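Kitchen Counter Gallery - The Danbridge House

September 16, 2023

Bernadette Halvorsen moved into the Danbridge house in March and spent the first few months cooking around other people's choices. The counter tile was there when she came, and so were the shelves. She kept both. What she changed was where things live, and this page is a record of that.

Most of the gallery was put up in two batches. The first batch covers the pantry wall and the drawers, and those photos are on the earlier page with their own captions. The notes below go with the counter section. Several of them are text only for now, with one photo loaded so far. The rest will be added as they are sorted.

The short version of the plan: things used every day stay out, things used once a week go on the lower shelf, and everything else goes in the pantry. It is a simple rule and it took a long time to follow.

1. The corner by the window

Kept clear for chopping. The old knife block used to sit here and took up more space than it earned. The knives are in the top drawer now, in a cork insert from Ferreira. The insert had to be trimmed 3 inches to fit. A utility knife and a metal ruler did the job.

2. The spice drawer

Jars lie flat with the labels up. Bernadette tried standing them on end with the names on the lids, and went back to flat after a month. Whole spices are at the rear, ground spices in front. Paprika has its own spot at the left because it gets used in nearly everything.

3. Shelf liner, lower shelf

Plain gray ribbed liner, cut from one roll. The roll came from the Rallmont hardware store and there is enough left over for the bathroom cabinet. It does not stick down, so it can be lifted out and rinsed in the sink.

4. Baking things

Flour, sugar and oats in the tall bins. The bins are square, which wastes less room than the round ones did. Baking powder and vanilla are in a shallow tray that slides out. Cookie sheets stand on edge in the narrow cabinet next to the oven, with a tension rod on either side to keep them from falling over.

5. The bamboo caddy

The caddy is the largest thing that was added to the counter, and it was bought to replace a row of loose jars. It has tall slatted sides, a raised back with a cutout for a handle, and dividers inside. Bernadette looked at a wire one first, but it rattled when it was moved. She also wanted something that could be carried to the table whole and brought back the same way.

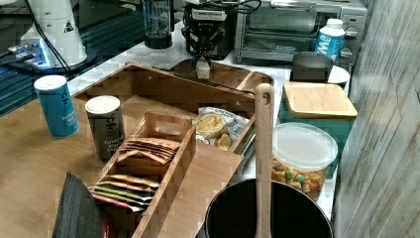 The Dillutska catalog had two sizes and she went with the bigger one. The small one would have been easier to store, but the dividers were too close together for the things she wanted to put in it. Bamboo needs a little care. She wipes it with a damp cloth, dries it right away, and rubs in some mineral oil when the surface starts to look dull.

6. Cereal and snacks

Cereal is in a clear container with a frosted lid, so it is easy to tell when it is running low. The square canister with the bamboo lid is teal. It was picked for the color - most of the other choices in this kitchen were made with a tape measure.

7. Small appliances

The toaster oven and the blender both stay out. The toaster oven gets used more than the big oven does, mostly for reheating and for small trays of vegetables. The waffle iron went to the pantry, top shelf, along with the slow cooker. The rice cooker was given to a cousin.

8. Wooden spoons

Spoons are washed by hand and left out to dry before they are put away. Two old ones with split handles were thrown out. One of the keepers has a hole near the top of the handle, which is useful if you have a hook to spare.

9. Under the sink

Dish soap, sponges, trash bags and a spare pair of gloves. A plastic tub holds the cleaning bottles so that any drips stay in one place. The pipe takes up most of the right side and there was no getting around it, so that side is left for the bucket.

10. The lid problem

Lids for the food containers used to be in a pile. Now they are filed on edge in a dish rack, small ones at the front. Any container without a lid was recycled, and so was any lid without a container.

Still to do

The cabinet above the refrigerator has not been touched. It is full of vases and a punch bowl, and it needs a stepladder and a free afternoon. The pot rack is also undecided - the ceiling on that side may not have a joist in the right place.

Page views: 2,844
Comments: 11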